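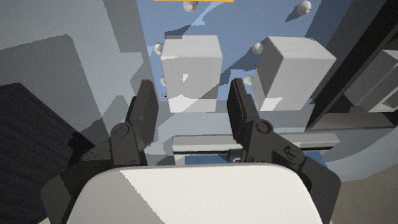 Le 6 juin 2019, je suis allé à la journée portes ouvertes de Herna. Il fallait s'inscrire à l'avance, j'avais le numéro 217 sur la liste, et on nous a fait entrer par groupes de 18. Café dans le hall, badge, puis direction l'atelier du fond.

C'est Melati Simanjuntak qui menait la visite. Elle travaille sur la simulation, et la première partie se passait entièrement à l'écran. L'exercice est simple à énoncer : la pince doit saisir un bloc gris posé contre un panneau bleu garni de petits picots arrondis, sans toucher le bloc voisin. Dans la vue de simulation, la pince a les mâchoires ouvertes autour du bas du premier bloc, avec un peu de jeu de chaque côté. Le doigt droit passe entre les deux blocs, et c'est là que ça devient délicat.

Je lui ai demandé pourquoi les ombres étaient aussi dures. Elle m'a répondu que l'équipe change l'éclairage d'un essai à l'autre — l'image n'a pas besoin d'être jolie, elle doit être variée. Ils lancent 3 000 essais par nuit et regardent les échecs le matin. Le logiciel s'appelle Prosix, il est développé sur place et n'est pas en vente pour le moment.

La deuxième partie m'a moins intéressé. Leilani Gallagher présentait l'organisation du site et le partenariat avec Gostden, avec beaucoup de diapositives. J'ai quand même noté que l'équipe compte cinq personnes et qu'elle recrute en septembre.

Pendant les questions, un visiteur a voulu savoir si ce qui marche en simulation marche aussi en atelier. Réponse de Melati Simanjuntak : pas toujours, le frottement reste le point faible, et une prise correcte à l'écran peut glisser sur la vraie pièce. J'ai apprécié qu'elle le dise sans détour.

La visite a duré un peu plus longtemps que prévu et j'ai raté mon train. Pour ceux que ça intéresse, les inscriptions pour la prochaine session se font à l'accueil, par téléphone uniquement. Le parking est petit, mieux vaut venir à pied depuis la gare.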